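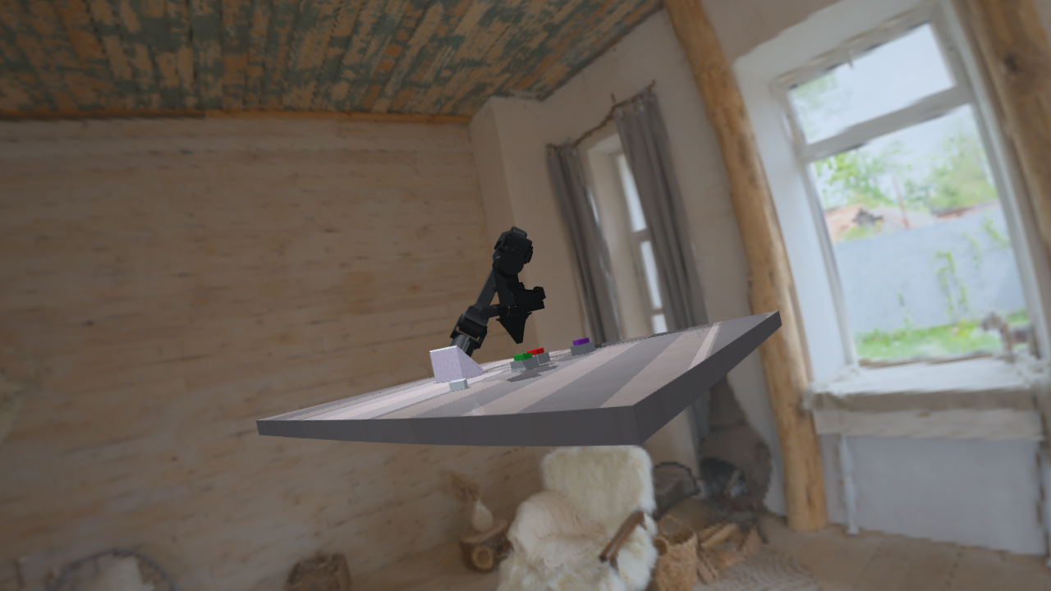 **August, 4.40 pm. Glue joints, second round**

Broke the last of the oak samples after lunch. I still don't believe the Pistadis data sheet. It claims full strength after 50 minutes in the clamps, and the three blocks I pulled at 50 minutes all let go along the glue line with hardly any wood torn out. The ones left overnight broke in the timber, as they should. Perhaps "full strength" means something else in the office where they write these things.

Best single result was 231 kg on the lever rig, from an overnight block. I wouldn't quote that to anyone. The rig was last checked against the Dronstead scale before we moved the bench, and the pivot has some play in it now. Fine for comparing one block with the next, no good for anything else.

The Wenau glue did slightly better at the short clamp time. Before anyone gets excited: different board, and I planed that one fresh the same morning. The Pistadis blocks had been sitting since last week. So I may have tested my planing.

Ortuño's leaflet says their hide glue has been proved on 1,000 joints. Proved how? No species, no grain direction, no mention of what counted as a failure. I've ordered the small tub anyway.

To do:

- recut all blocks from one board, planed the same day
- new pivot pin, then check the rig before breaking anything
- write the clamp time on the block itself (pencil on masking tape fell off two of them, results binned)
- leave the heater off overnight

Offcuts are in the blue crate. Please don't burn them yet, I want another look at the broken faces in daylight.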